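Spent a day watching people teach a robot arm to wipe down a worktop by steering it through the job. A few posts, because I came home grumpier than I went.

The kit is Birkovik's. You hold a small copy of the arm, you move it, the big arm moves. It records your movements and what the wrist camera sees. Do that enough times and the arm is meant to manage by itself. The sales word for this is "intuitive".

Hollis Montoya has been driving these for two years and makes it look easy. I had a go. I put the cloth on the floor twice and then leaned on the worktop hard enough that the arm shut itself off. Fifteen minutes to get it going again.

That's my first gripe. If the whole pitch is "anyone can show it", then test it with anyone. Every clean run I saw came from the same pair of hands. What you've taught it is Hollis.

They had 806 demonstrations of the wiping job by the afternoon I visited. Sounds a lot. I asked how many had been thrown out and got a long answer about data quality without a number in it.

Efua Abugri, who sorts the recordings, was far more use. She showed me the ones she'd marked as doubtful, 43 of them from that week alone. Mostly the driver stopping to think. A person stops to think and you can see why. The arm just learns that sometimes you stop.

She also said the driver watches the worktop over the top of the arm, with their own two eyes, and hardly looks at the camera feed. So the human is working from one view and the machine is supposed to learn from another. I asked if that worried her. "A bit, yes."

It worried me more once I'd sat through the wrist footage. Long stretches of it are no help at all for telling where you are. 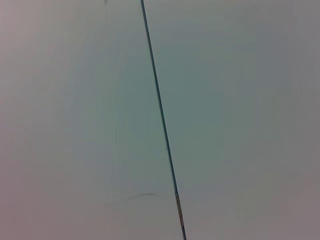 How far along is the cloth meant to be? Which way is the sink? Hollis knows, having a head that turns. The arm gets the pixels and whatever its joints report, and I'd like someone to tell me plainly how much of the work each of those is doing.

I did put that to Fitzgerald Strickland, who runs the project. His view is that the joint readings cover the dull patches and more demonstrations cover the rest. Maybe so. "More demonstrations" was also his answer to the dropped cloth, the pausing, and what happens if you move the worktop.

On moving the worktop, by the way: they hadn't tried it. Same room, same height, same lights. I suggested shoving it over by the width of a hand and was told that was on the list for January.

To be fair, the arm did do a full wipe by itself while I was there, and it was neater than mine. It also did one where it polished the same corner until Efua pressed stop. Both of those happened. I'd bet only one ends up in the promo film.

What I'd want before anyone at Dunleavy signs for one: three drivers who've never met the thing, a different room, and every run counted including the bad ones. It's a day's work. They've spent far longer than that on the logo.

Anyway, Efua has said I can come back once they've shifted the worktop. Will post what I see, good or bad.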